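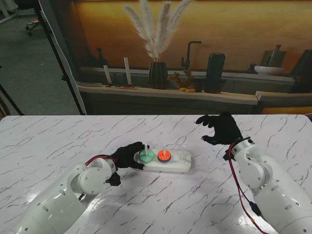
Ollbridge floor meeting, January, notes by me (Ülle Pētersons), typed up over lunch so forgive the spelling!

Frei line first. The arms go on the late shift next month, and we had a good long natter about who moves where. Four of us go to Sterard packing, same pay, and I asked for that in writing. Agreed.

Breaks: still can't all go at once. Grumbles, fair ones.

Training is 7 hours each, in work time (hooray). I said I'd miss the chat on the line, and a few people nodded.

Next meeting 2.30, canteen, bring your rota questions.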